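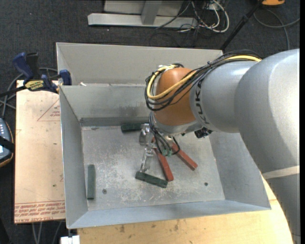

Green and red blocks in the gray bin, with the arm reaching in.

So I ran the indoor 800 at Skunstead in February, and I have thoughts! Mostly about the turns, a little about my lungs, and a surprising amount about shoes.

Some background for anyone who hasn't been reading along. I ran track in high school (badly, happily) and then didn't set foot on one for a very long time. Last fall I started doing the evening sessions with the Manninen club, mainly to have somewhere to go after work, and by the holidays I had somehow let myself be talked into an indoor meet. I picked the 800 for the dumb reason that the mile sounded long and the 400 sounded painful. Anyone who has run an 800 is laughing at me right now, and fair enough.

If you've only ever run outdoors, an indoor track is a strange little place. Skunstead's is the 200-meter kind with banked turns, so the 800 is four laps, and you are basically always either going into a bend or coming out of one. The banking looks gentle from the bleachers. Then you're standing on it in spikes and it feels like the side of a barn. I warmed up there for a good 20 minutes and spent most of that time practicing how to go around a corner, which I thought I had mastered as a toddler.

Oh, and the air! It's so dry in there. Everybody coughs. People were coughing before they'd even raced. I had read about "track hack" and figured it was one of those things runners exaggerate, and then I coughed all the way home and through dinner and most of the way through a movie.

Okay, the race. I was in the slow heat, which suited me fine. We started in lanes and got to cut in after the first two bends, and this is where I made my big mistake. Everyone drifted toward the inside at the same time and I politely let them. All of them! I was dead last by the end of lap one, stuck behind a wall of people, and passing on that track means running wide around a bend, uphill, while the person you're passing speeds up. I tried it once on lap two and gave up halfway around.

Lap three is where the 800 lives, as far as I can tell. The first two went by in a blur, and then the bell was still a whole lap away and my legs had started filling up with sand. I did manage to go by two people on the back straight, and I got one more in the last 100, when somebody's mom screamed "GO" so loudly that I went too. She wasn't yelling at me. I'll take it.

My time was 3 seconds slower than the one I'd written on a sticky note, and I was annoyed for maybe five minutes before I got hold of a banana and cheered up. I'm pretty sure those seconds are all sitting somewhere in that first lap, out on the edge of lane two, being polite.

Shoe talk, for the two of you who asked. I wore the Truvex spikes I bought used last year, and they were great on the straights and a bit loose in the heel on the banking. Next time I'll lace them all the way up. I also used the Stamoveo app for splits and forgot to stop it, so according to my phone I followed my 800 with a very slow walk to the parking lot.

There's another meet before the outdoor season starts and I've already put my name down, same distance. I'm bringing cough drops, and I'm going to get my elbows out at the break.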